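Flosstead Bench Cell: frequently asked questions

What does it do?

It takes old desktop computers apart and puts them back together, slowly and without swearing. Most customers use it for refurbishment: memory, drives, processors, the fiddly bits that make a person's neck ache by three in the afternoon.

What comes in the box?

Strictly speaking it's a crate, and then a second crate. You get two arms, the slotted table, the controller, one printed fixture tray of your choice and a manual that Teemu Saarinen rewrote in May after customers described the first one as "brave".

Which computers will it take?

Ordinary towers, laid on their side with the panel off. We have recipes for 14 case layouts. If yours isn't on the list, send us one and Negin Nikzad will add it, usually in a couple of weeks. You do get it back.

Can it handle processors?

It can, and it's the job people are most nervous about. The chip waits face up in a recess in the tray, so the gripper always knows where to find it. Bent socket pins are still possible. They are also possible with people, who tend to blame the socket.
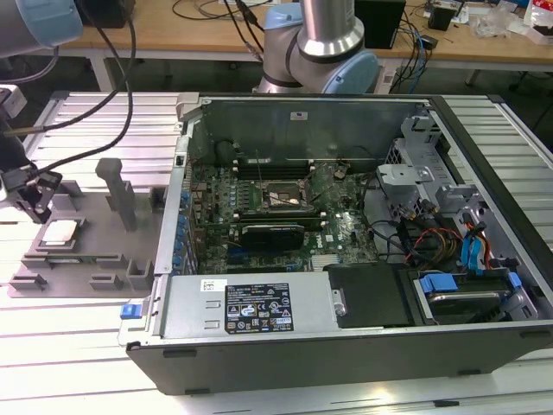

How much does an extra fixture tray cost?

400 euros for a standard one, printed and posted. Odd shapes cost more, and Ilham Younis will quote you once she has seen a drawing. Drawings on napkins are accepted but go to the back of the queue.

Is it faster than a technician?

No. Paavo Mäkelä beats it easily before lunch. It catches up overnight, when Paavo has gone home.

Do I need to know how to program?

Not for the recipes we supply - you pick one from a menu and press start. Writing your own takes patience and a day's training, included in the price.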